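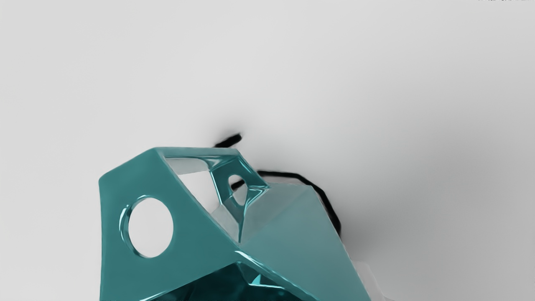 Spent the morning on the wrist camera offsets in the Histon cell, simulated side only. The mount was redrawn in December and the model never got the new numbers, so every close view has been rendering from the old position. With the offset corrected I reran the approach and stepped through it. The round hole in the side panel now renders with a clean rim and the plain background showing through it. The black cable behind the shell is still soft-edged, and I can't tell whether that is the blur setting or the cable mesh. Left it alone. Themba Cele wants the cable out of the model entirely. I want to keep it until the clearance check has been redone with the new mount.

Lunch late. Yvonne Dobson sent over the service log for the real arm: 500 hours since the last grease, belt tension within limits, one loose connector at the base, reseated. She has asked for the finger pads to be swapped before the next long run. Ordered two sets from Katona.
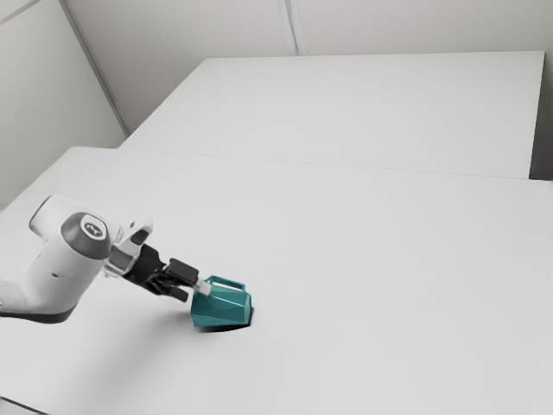 Afternoon on grip force. The old value was 153 and had been copied from a different tool, which explains the twitch in the fingers on closing. Dropped it to 100, then to 81. I am using the teal container as the test part, held by the short white rod at its left side, with the base resting on the near table so the contact solver has something to work against. The two fingers do not sit level in this pose, the lower one being slightly behind the upper and angled down. Need to check whether that is the wrist angle or a zero error in the finger joint.

Saved the settings under a new name and noted the old ones in the Workow sheet. Haruto Hirose has the joint limits file, ask him for it first thing. Pad thickness also still to be measured.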